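Firkska Hand Gripper Set-Up Guide for Club Members
Section 4: Getting Your Gripper Ready for a Practice Session
Last revised March 17, 2025, by Pieter Prins, with many corrections from Vilhjálmur Briem

Welcome back! If you have made it through Section 3, your Firkska is put together, the fingers are on, and you have probably already squeezed a few pencils with it (we all do). This section takes you from a finished gripper to one that is ready for the practice table, and it covers the opening check, the camera check and your first practice recording. Set aside a good part of the club evening for it the first time. After a few weeks you will fly through the whole thing while chatting with the person next to you.

If you are joining us in the middle of the year, please read Section 2 as well, especially the part about charging. The Asska task set, which we use from April until the summer show, assumes that everyone has done both.

What you will need
Your gripper, with both fingers fitted
The small hex key from your kit bag
A soft, dry cloth
A clear place at the practice table
One foam block from the Asska box
Your club notebook and something to write with

4.1 Checking the fingers

1. Lay the gripper on its side on the cloth and look at each finger from the front and from the back. Small scuffs are perfectly fine, and the older club grippers have plenty of them. What you are looking for is a crack, a chipped tip or a screw head standing up higher than it should.

2. Hold one finger lightly and wiggle it. It should feel snug. If it rocks, turn its screws with the hex key until they just stop, and then leave them alone.

Caution: Please do not lean on the hex key! The screws go into plastic, and a stripped hole means a new finger. We have 9 spares in the Pfister drawer to last all of us until summer.

3. Wipe the inner face of each finger with the cloth. Skin oil makes the foam blocks slide, and then you will spend half an evening blaming your own hands for it.

4. Squeeze the trigger slowly, all the way, and let it go again. Do this a few times and listen. A soft whir is normal, but if you hear clicking, go back to Section 3 and look at how the belt is seated.

4.2 Checking the opening

The Firkska should rest in the open position whenever your hand is off the trigger. This matters more than new members expect, because the recording program takes the resting position as its starting point, and everything it measures afterward is counted from there.

5. Clear your part of the table completely. Notebooks, snacks and hex keys go on the shelf, please.

6. Hold the gripper over the bare tabletop with the fingers pointing at the wood, take your finger off the trigger, and open the camera view on your laptop.

7. Compare your view with the one printed in this guide. Your table and your angle will be a little different, and you need not try to match them. Look at the fingers and at the space between them.
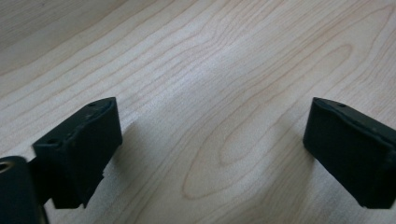
Figure 4-1. Fingers open over the bare tabletop, nothing held.

8. Check that the tips reach about the same height in your view. If one is clearly higher than the other, the finger is most likely seated a notch too far in. Take it off, slide it back to the stop and fit it again.

9. Check that there is plenty of room between the inner faces, and that you can see the table clearly through the gap. In the program, the opening number should settle at 400. Anything from 393 upward is good enough for practice, so please don't chase the last few points. Write your number in your notebook next to the name of your gripper.

Note: It is all right if one finger runs out of view at the side, as the right one does in Figure 4-1. The program follows the tips, and so long as both tips are showing you can carry on. If a tip is missing altogether, loosen the camera clip a quarter turn, nudge it over and tighten it again.

Note: A pale, shiny table can throw a bright patch into the picture. A soft sheen does no harm. If you get a hard white spot, turn your chair or pull the blind a little, whichever annoys your neighbors less.

4.3 Making your first recording

10. Set the foam block on the table, a hand's width in front of the gripper.

11. Press Start in the program and wait for the beep. Keep still until you hear it, even though it feels like a long time.

12. Move in, close the fingers on the block, lift it, set it down again and open up fully. Go slower than you think you need to. Vilhjálmur likes to say that you should move as if you were carrying somebody else's soup, and his recordings are the tidiest in the club, so we might as well listen to him.

13. Press Stop, type in your gripper's name and save the recording to the Birutness folder on the club laptop.

Caution: Keep long hair, sleeves and lanyards away from the belt while the gripper is switched on.

If the program refuses to save, the usual cause is a full card. Copy the old recordings over first and then try again. Please don't delete anything from the Birutness folder yourself, even if it looks like rubbish, as the younger group uses the clumsy recordings for their sorting exercise.

When you are done for the evening, switch the gripper off, leave the fingers open and put it back on its own hook. Charging is covered in Section 2, and Section 5 carries on with the cup and the spoon.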